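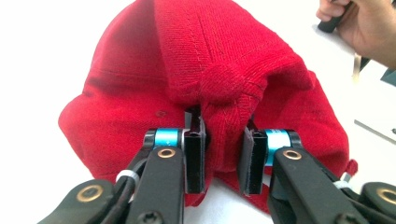

1/ Mending a hat you love, and other small repairs - a thread

I've been meaning to write this since June, when I finally emptied the bag of Things To Be Mended that had been living behind the bedroom door. Some of you asked how I got through it all, so put the kettle on, it's a long one.

2/ First, a confession. I am not a trained sewer. I learnt from library books and from getting it wrong, mostly on my own trousers. If you can thread a needle and you don't mind swearing a bit, you can do everything I'm going to talk about.

3/ The bag held 15 items when I tipped it out on the bed. Socks, two hats, a pillowcase, a cardigan I'd been missing for so long I'd bought another one just like it. I felt quite ashamed and then quite cheerful, as it was like being given a load of new clothes!

4/ Start with the easy ones. I know everybody says that about everything, but with mending it really does matter to your mood. I did the buttons first, all in one evening with the radio on, and by bedtime the bag was half the size and I was feeling very pleased with myself.

5/ Thread. Please buy decent thread. I used up an old tin of the stuff from a market stall and it snapped every few inches. These days I get mine from Pichon, the little haberdashery by the bus station, where they'll let you take the reels to the door and look at them in daylight. Reds are the worst to match, by the way. Under the shop lights every red looks the same and then you get home and it's orange.

6/ If you can't match it, go darker. A slightly darker thread sinks into the cloth and a lighter one shouts at you from across the room.

7/ Now, hats. People throw out soft hats at the first popped seam and it makes me sad, they're among the simplest things to put right. Turn it inside out, find where the stitching has gone, and start your new stitches a good thumb's width before the gap. Finish the same distance past it. Backstitch if the fabric doesn't stretch, and a small zigzag by hand if it does.

8/ Where lots of seams meet in one place it gets thick, and that's where needles break. Use a thimble. I resisted the thimble for years because it made me feel like my gran, and then I put a needle through the end of my finger and went out and bought a thimble.

9/ Washing them! I hear from so many people who've ruined a hat in the machine. Cool water in the sink, a little of whatever you use for woollens, squeeze and don't wring. Roll it up in a towel and lean on it. Then dry it over an upturned bowl - mine is a big Stasberg mixing bowl with a chip in the rim, and it's the right size for my head, which I found out by trying it on in the kitchen.

10/ Cheap red things bleed, so wash them on their own the first few times. I've got a set of pink tea towels that will back me up on this one.

11/ Socks. I darn the good ones and let the thin ones go for dusters. You don't need a darning mushroom, an orange does nicely, or a light bulb if you've got an old one knocking about. Weave loosely. My first darns were so tight they gave me a blister, and I walked all the way to the allotment and back cursing my own handiwork.

12/ The cardigan had moth, sadly. I put it in a freezer bag and left it in the freezer for two weeks, next to the peas, then mended the holes in a mustard wool that didn't match at all. I get more compliments on it now than I ever did before.

13/ A few of you asked about my lamp. It's an Erex, the clip-on sort, second-hand, and I'd give up the sewing box before I gave that up. If you're over 40 and think your eyes have gone, try a better light before you try anything else.

14/ The one thing I gave up on was a zip. I unpicked it, I pinned it, I sewed it in beautifully, and I'd put it in back to front. The coat went to the repair counter at Sterideo and they charged me 8 pounds, and it was worth every penny not to look at that zip again.

15/ I did try keeping a mending diary. It says "1/25/24, grey sock, heel, bit lumpy" and then there's nothing else in it at all. So if you're the organised type, please tell me how you do it, I'd love to know what happened to the grey sock.

16/ What does help is leaving the needle already threaded. I keep three of them stuck in a scrap of felt on the windowsill, one black, one white, one navy, and when something pops I can sort it while the pasta boils. It's the getting everything out that puts me off, never the sewing.

17/ Oh, and save your labels and loops and little tabs when a thing finally does fall to bits. They're fiddly to make and very easy to sew on to something else. Same goes for elastic if it's still got some spring left.

18/ Lots of replies coming in about felted jumpers, so I'll do those separately, probably at the weekend once I've found the one I shrank. If you've got a hat in need of help, tell me what it's made of and where it's gone, and I'll do my best to answer you. I'm off to make the tea now.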